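Packaging Choices in Small Shops: Final Report
Sepehr Mousavi and Cyrill Aebischer

Our project asked how small shops in Musville decide what to pack their customers' purchases in, and what happens to the packaging after it gets home. We started in October and finished the writing at the end of term.
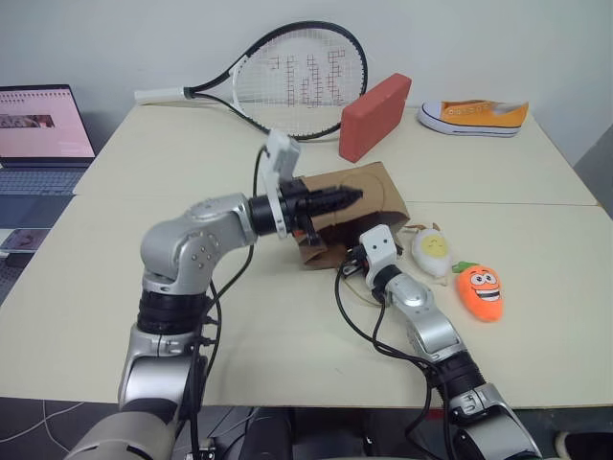
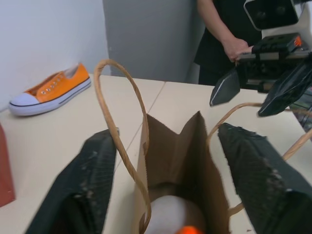 *Cardboard box; paper bag with twisted handles*

**Section 2: Survey and Results**

We handed out 200 survey forms at 9 shops. The shops included a bakery, two clothing stores, and a hardware store called Kedia. Each shop kept the forms by the register and we picked them up at the end of the week. One shop lost its forms and had to be given a new set, so its answers cover a shorter period.

The form had six questions. The first three were about what the customer bought and how it was packed. The others asked whether the packaging would be kept, reused, recycled, or thrown away. We should have put "reused" and "kept" together, as many people checked both.

Paper bags were the type people most often said they would use again, mainly for carrying lunch or storing other bags. Boxes were mostly flattened and recycled. Customers who had bought something breakable were more likely to keep the box in case of a return.

We also interviewed the owners. Price came up first in every interview. The owner of Blöndal, one of the clothing stores, switched from plastic to paper two years ago and orders 756 bags at a time, as that is how her supplier, Tradent, packs a pallet layer. She said storage is a bigger problem than cost. The bags take up most of a back closet and get soft if the closet is damp.

**Problems with the data**

What people say they will do with a bag may differ from what they do. We had planned a follow-up call but only a few customers left a phone number. The hardware store's customers often took no packaging at all, and our form had no box for that answer. Cyrill sorted those forms by hand and we left them out of the totals.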